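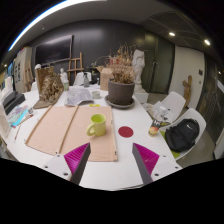 I have been drinking my morning coffee out of the Mutgate stoneware mug, the big one, for the whole of April, and I think I'm finally ready to say something useful about it. I wanted to give it a full 30 days before writing a word. Mugs are funny that way. You can fall in love with one on the shelf and be thoroughly sick of it by the second week, and I have a cupboard full of proof.

A little background, for those of you who are new. I'm a two-cups-before-noon person, I take milk, and I like a mug I can forget about on the desk while I answer email and still find drinkable when I come back. My old favorite was a Grisov, a heavy brown thing I bought at their factory outlet years ago, and it finally cracked down the side over the winter. I tried to make do with the set my sister-in-law gave us (lovely, but you could hide a whole one in my hand!) and then gave in and ordered the Mutgate.

It arrived well packed, in a snug box with paper padding, and I didn't find a chip anywhere. The first thing I noticed was the weight. It's lighter than the Grisov but still feels like something, and it sits nice and steady on the counter. The glaze is smooth all the way around, inside and out, and the foot has been sanded so it doesn't scratch the table. I had a mug from Chauke once that left a ring of tiny gray marks on my good sideboard, so I check for that now, and I was so pleased to run my thumb around this one and feel nothing rough at all.

The handle is where I expected trouble. I have big hands and a touch of arthritis, and most handles are made for two fingers and a lot of optimism. On this one I can get three fingers through with a bit of room to spare, and the curve at the top gives my thumb somewhere to rest. It also stays cool, even after a minute in the microwave, though the rim does warm up and I'd be careful with that first sip.

How does it do at keeping coffee hot? Pretty well. If I rinse it with hot water before I pour, I get a good half hour of proper warmth out of it, which is enough for me and my email. If I skip the rinse, I notice. The Grisov was better at this, I have to admit, but it had walls like a flowerpot and weighed about the same.

Now for the grumbles. The bottom of the mug has a deep little well in the foot, and when it goes in the dishwasher upside down that well fills with water, which then runs down my sleeve when I unload. Every single time! You would think I'd have learned by now. The other thing is that it's wide, wider than the photos on the website led me to believe, so it won't go under the spout of our small coffee machine unless I take the drip tray out. My husband has stopped putting the drip tray back altogether, and I can't say I blame him.

Staining hasn't been a problem so far. I left tea in it overnight once, good strong tea too, and it wiped clean with a damp cloth and a pinch of baking soda. I've been asked if the Pleltavska mugs are any better on that score, and I can only say that mine went brown inside very quickly, but it was a pale matte one and I may have just picked badly.

I'm giving the Mutgate 4 out of 5. I've already ordered a second one for the office, and this time I'm getting the matching lid, so I'll come back and add a note once I've had a chance to use it.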